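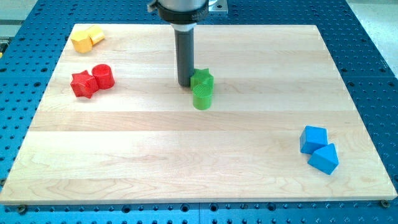
Stop Buying So Many Blocks

by Marisa D'Amico
26 Jun 2022

Every January, parents I know clear out the playroom and find a bin of shape blocks at the bottom of it. The bin usually holds 90 pieces or more. The children stopped digging through it long ago, and I don't blame them.

I think a small child learning colors and shapes needs eight blocks. Two yellow, two red, and two each of a couple of other colors. Put them on a plain wooden board and leave everything else in the closet.

The color pairs matter. When a child sets one yellow piece against another, she has sorted something, and she can see it. Then she can look at what is different about them. A hexagon has flat sides you can feel with a thumb. A star has points. In a full bin there is too much to compare, and most of the time goes to digging.

The board matters too. A rug hides edges and tips the pieces over. A patterned play mat is worse. Pale wood with a quiet grain lets a red star look like a red star, and the edge of the board tells a child where the work goes. Mine is an old pastry board from my aunt's kitchen on Gidalley Street. It has a scorch mark on the back and I have never sanded it.

My friends who like wooden toys will object that these blocks are plastic. I used to agree with them. We had a painted wooden set from Orlandini, and it was handsome, but the paint chipped at the corners in the first year. Plastic keeps its color and goes in the sink. I would still pick a wooden board to put it on.

The other objection is that eight pieces get boring. They do, after a week or two. Then you swap one pair for another from the closet, and the children come back to the board. My son spent most of a wet afternoon on a single new pair. The big bin never got that out of him, and last month I gave it to the church sale.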